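Kurkik Workshop Gallery: Trays, Brushes and Carts
By Zakhar Zinchenko
August | 5 min read

We use cookies to remember your settings. By continuing to browse you accept their use.

This page collects notes and one picture from the sorting and cleaning benches at Kurkik. The subject is small equipment: trays, brushes, table surfaces and the carts parked next to them. Readers who came for the shelving pages will find them under Storage. Dimensions are in millimeters unless stated. Part names are the ones we use in the building and may differ from the supplier's catalog.

Tables
The benches are white with rounded corners. White was picked for contrast with dark trays and for spotting dirt. It also shows every mark, and marks that survive a wipe with plain water go on the bench sheet with their position. Solvent is not used on the top. Square-cornered benches from the old room are still in service at Wurnthorpe and take the same trays.

Trays
Standard tray: black plastic, rectangular, raised rim. The textured floor holds small parts in place when the tray is moved. It holds dust as well, so trays are brushed before they are rinsed. Rinsing first turns the dust into paste in the low spots of the texture, and the paste then has to be picked out after drying. Trays dry on edge in the rack, never stacked.

The order code for the standard tray is 603. The shallow version from Skakix has a smooth floor and is kept for paper labels and flat gaskets. The two nest badly and should be shelved apart.

Tray position
Set the tray closer to the near edge of the table than to the far one. Reaching over an empty strip of bench to get to a tray at the back is slow, and sleeves pick up whatever is lying there. The brush goes beside the tray at an angle, handle toward the user.

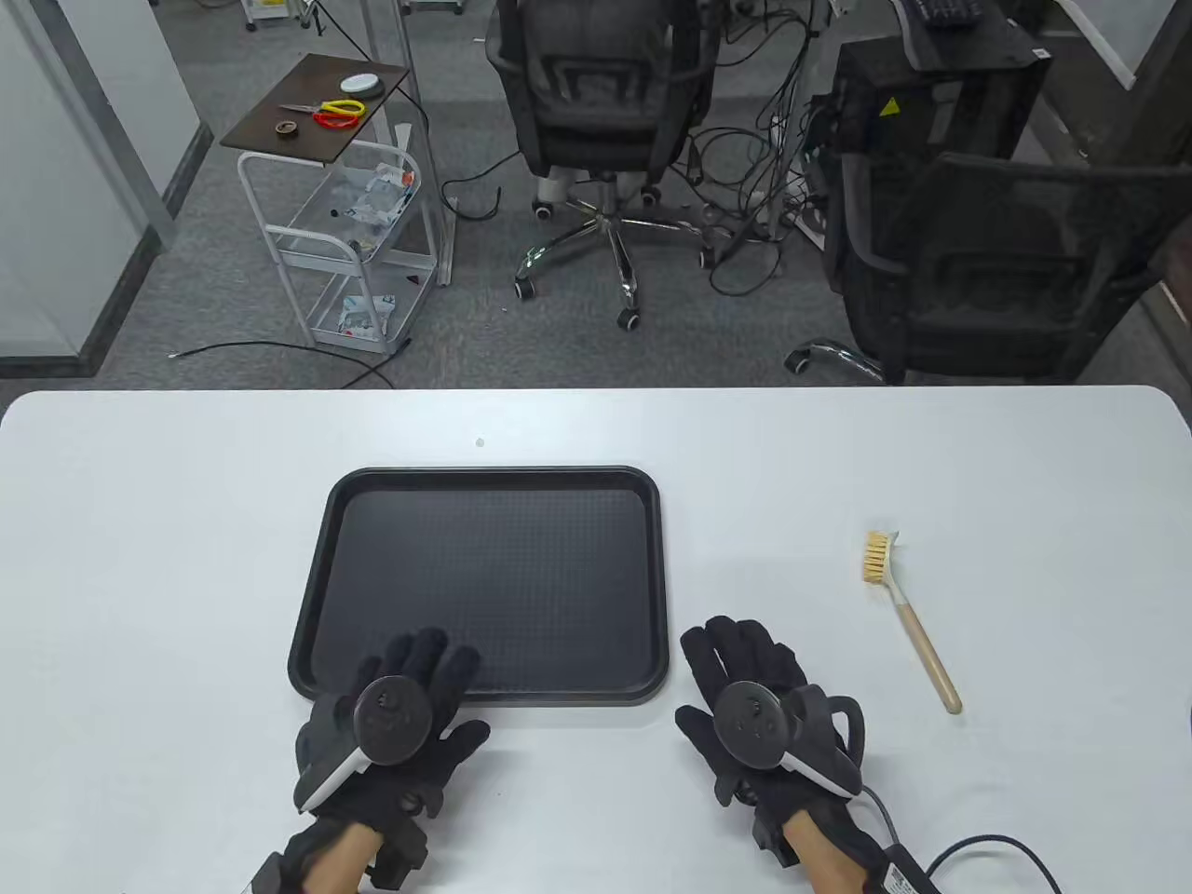
Black tray with dotted floor, empty. Brush at right: beige bristles, white plastic holder, long light wooden handle.

Morikawa wrote in to ask whether a long handle is any use on a tray this shallow, and said a short nail brush gets into the corners with less effort and takes up less of the bench. The same letter asked for the drying time before a tray goes back on the shelf.

On the first point, a short brush does reach the corners well. The long handle keeps the knuckles clear of the rim on the long strokes, and the same brush is used on floor mats and cart shelves, where a short one is tiring. We keep both kinds. On the second point, trays stay in the rack for 2 hours in summer and overnight in winter.

Brushes
Brush along the length of the tray first, then across it, then around the inside of the rim. Light pressure is enough. Bent bristles skate over the texture and leave dust in it. Tap the head against the waste bin every few strokes, bristles down.

Brushes are washed in warm water with a little dish soap and hung by the handle. A brush left standing on its bristles sets in a curve within a few days and does not come back. Wooden handles get a wipe of linseed oil when they start to feel rough. Replace the brush when bristles come out in the tray.

Gloves
Black gloves are worn for handling at the benches. They hide stains, so go by the wash date on the peg and not by how they look. Pull the cuff up before starting and check the fingertips for grit, which scratches the tray rim.

Carts
A white metal cart with three levels and a dark brown top shelf stands on the gray carpet past the bench. Scissors with yellow and red handles and a small brown roll of tape are kept on the top shelf, where they can be seen from a distance. Spare rolls go on the lowest level with the refill bags.

Carpet is not ideal under casters. Carts on carpet need a firmer push to start and tend to drift to one side if a caster has picked up thread. Clear the casters monthly with a seam ripper. Load limit for the top shelf in this room is 5 kg, set by us after one cart tipped at a doorway strip.

Stock on hand
Trays, standard: 46.
Trays, shallow: on order.
Brushes, long handle: enough for each bench, with spares in the cabinet.
Brushes, short: ask at the store window, mornings only.

Corrections
An earlier version of this page gave the wrong order code for the standard tray. The code above is the right one. The drying rack drawing has been moved to the Storage section, and the note on caster sizes will follow once the Wurnthorpe carts have been measured.

Sign up for the Kurkik newsletter to get new gallery pages by email. You can unsubscribe at any time.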